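Can a robot fold my laundry yet, or should I stop waiting?

Posted by Chaltu Derese, 4 Jan 2020

OK, so my dishwasher does dishes, my little round vacuum does floors (mostly), and I still stand at the bed every weekend folding everything by hand like it's 1950. I keep seeing clips of robot arms folding towels and I got my hopes up. My brother-in-law works at a packaging plant in Baltville and says their machines stack cartons all day long without a hiccup, so why not a T-shirt? Is there anything a regular person can buy, or is it all demos? I have two kids and a small apartment, so nothing the size of a fridge please.

Chidubem Etim

Short version – no, not for the kind of laundry you and I have. I spent four years setting up pick-and-place lines and cloth was the one job I tried to get out of. A carton has six sides and it has them every time you look. Cloth doesn't have a shape until you give it one. Drop the same shirt on the bed 13 times and you get 13 different lumps, and the machine has to work out where the corners went before it can do anything useful.
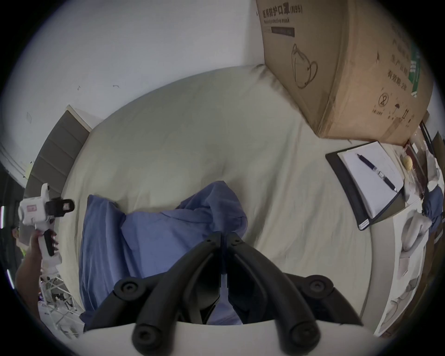
Blue cloth in a heap on the bed, two hand-held grippers, nothing folded yet.

You or I would look at a heap like that and just start tugging until an edge shows up. We don't even think about it! A program has to guess which fold is an edge and which is only a wrinkle, and the two look awfully alike to it. Then there's the grip itself. Two fingers are great on a box or a bottle, but on fabric they tend to grab a whole handful when what you wanted was one layer.
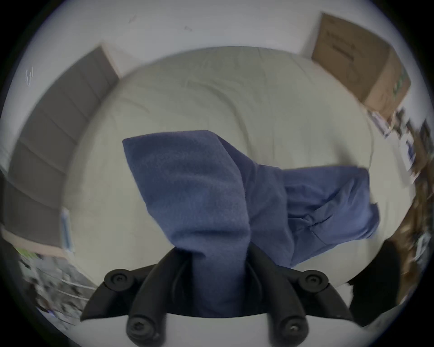 Once you've got a fistful, the part you're holding is bunched up and the rest goes wherever it likes, so you have to let go, find a corner, and take it again. Robots can do that in a lab with one towel on a clear table. Put them in a real bedroom with stuff lying all over and they get slow or lost. I'd look again in a few years. Save your money for now, and maybe get the kids matching socks.

Plorkaris

There was a folding machine called the Braseo, my cousin put down a deposit of $408 on one. You had to clip each shirt on yourself, so what's the point. She got her money back in April.

Endale

I think Chidubem is right about homes but shops are different. The linen service I drive for has a folder for flat sheets and it did 2794 of them last week. A person still feeds the corners in, though. Fitted sheets we do by hand, same as you.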